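Tirnine sorting cell - project report
Timothée Langlois, Marcelle Besson, Amrit Arsenault
Jun 4, 2023

Our build is a small arm that loads colored cylinders onto a short conveyor. The real one is going together on a bench in Amrit's garage. The program is being worked out in simulation first, and this report covers that part.
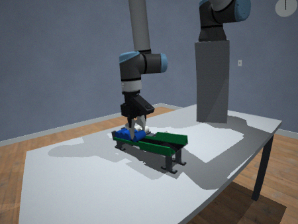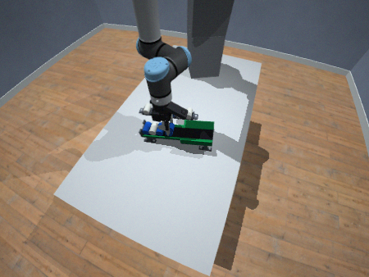

Simulated cell, arm and green parts. 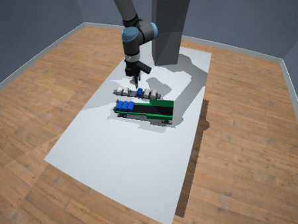
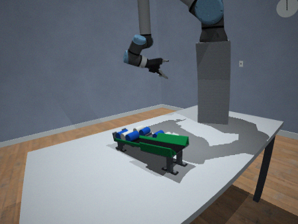 Most of our time this term went into the grasp. The arm has to close on a cylinder lying on its side with neighbors right next to it, and the fingers need room on both sides. In the third picture the gripper is over the rack beside an empty slot, with a blue cylinder to the right of the gap, and that is the approach we spent longest on. If the fingers come down too far over, they land on the next cylinder. We changed the approach height twice and ended up with a hover point 15 mm above the part, then a slow straight move down.

The second problem was the conveyor. Marcelle drew it with a tall panel on the far side so parts could not roll off the back. The arm reaches in from above, so the panel does not block it, but the wrist has to stay turned one way or the collision check stops the run. We wrote this in as a fixed rule.

We ran the full program 143 times. Almost all of the failed runs came from the same thing - two cylinders touching and the second one getting dragged along. Romain Rey, who lent us the garage compressor and some advice, thinks thinner fingertips would fix it. We have printed 2 sets but have not tried them yet.

On the real bench, the pedestal is bolted down and the conveyor frame is cut. The belt is not on. The motor we ordered had the wrong shaft and went back.

Left to do before August:
Fit the belt and the new motor
Wire the stop button
Measure the real table and correct the model
Try the thin fingertips on single parts, then on a full rack

Marcelle has the drawings. Timothée keeps the program and the run log.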